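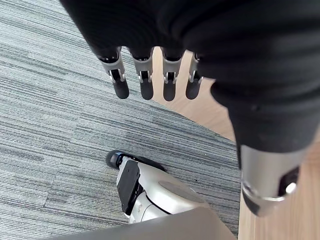
Kirkaretti is looking for a sample machinist to join its workroom in Anley. We make rehearsal and stage wear for dance schools, choirs and small theatre companies, and most of what goes through the room is stretch fabric in dark colours. Sleeves take up more of our time than any other part of a garment. A loose black sleeve like the one in the picture, which covers the back of the hand, bunches over the knuckles and falls in soft folds before it tapers over the forearm, can look very different with a small change to the width or the length. The person we take on will sew up changes of that sort, put them next to the earlier version and tell the pattern cutter what they found.

Post: Sample Machinist
Hours: full time, 40 hours a week including paid breaks
Place of work: Kirkaretti, 73 Oltmanns Road, Anley
Reports to: Eduard Danko, Workroom Manager
Start: December, or earlier if you are free

About the work

You would make first samples from new patterns and second samples after a fitting. Sample runs are short, and it is rare to make more than a handful of the same thing. Full production is done at our Trikadstead unit, which has its own machinists, so this is not a piecework job and there is no bonus tied to output. You may be asked to go over to Trikadstead now and then when a new style is being handed on. We pay travel for this and the time counts as working time.

The main duties are:

Sewing complete samples on overlock, coverstitch and lockstitch machines
Cutting single garments by hand from paper patterns
Writing up the order of work for each style, with stitch settings, needle size and seam allowances
Pointing out where a pattern doesn't go together or where a seam is likely to give
Taking part in fittings and pinning and marking changes
Altering and mending returned hire garments in the quieter weeks
Keeping your own machines cleaned, oiled and threaded

Pattern cutting is not part of the post. If you would like to learn it, say so in your letter. The last machinist did and now works at the cutting table.

What we are looking for

You must have experience of sewing stretch fabrics on industrial machines. We don't mind where you got it. Swimwear, sportswear, underwear, dancewear and costume are all useful, and so is college work if you can show us finished garments. You should be able to set a neckband so that it lies flat, hem a stretch sleeve without rippling it, and match the two sides of a garment without being told to check them.

You need to be able to read a pattern and a spec sheet in English and write clear notes that someone else can work from. The notes can be short. They are used by people who have not seen the sample being made, so "ease in as needed" is no help to them.

It would be useful if you had worked with lace or mesh, or had fitted clothes on people as well as on stands. Neither is required. A driving licence is not needed, as there is a bus from Trikadstead and the stop is at the end of Oltmanns Road.

The workroom

There are 6 of us in the room, which is on the ground floor with a level entrance from the yard. Each machinist has a fixed place with an adjustable chair and a lamp. The tables can be raised for anyone who prefers to cut standing. The radio is on in the afternoons and off in the mornings. There is a kitchen with a fridge and a microwave, and bikes can be left in the covered part of the yard.

Black thread on black cloth is hard on the eyes over a full day. We pay for an eye test every year and for glasses if you need them for close work.

We start at 8 am and finish at 4.30 pm. The start can be moved by half an hour either way if you have children to drop off or a bus to catch, but please raise it at the interview so that it can be agreed with the rest of the room. Overtime is offered in the run-up to the Christmas shows and again before the summer ones. It is paid at a higher rate and you are free to turn it down.

Pay and leave

The post is permanent after a trial period of 3 months. Pay depends on experience, and the present scale will be sent to you with the application form. Everyone doing the same work on the same level gets the same rate. You would have paid holiday, with the workroom closed between Christmas and New Year, and would join the workplace pension in the usual way. Staff can buy offcuts and roll ends at cost.

How to apply

Ask for a form by post or call in at the office between 10 am and 3 pm. Send it back with a short letter telling us which machines you have used and what you made on them. Photographs of your sewing are welcome, above all close views of seams and hems, inside as well as out. Please don't send garments by post.

If we would like to meet you, Eduard Danko will ring to arrange a time. The interview is a talk of half an hour followed by a sewing test. For the test you will be given the pieces for a long-sleeved top, already cut, and a machine that has been threaded and set. You will have time to try the machine on scraps first. We look at the seams, and we pay you for the time whether or not you are offered the post.

Applications close at noon on the last working day of the month. Everyone who applies will get a reply.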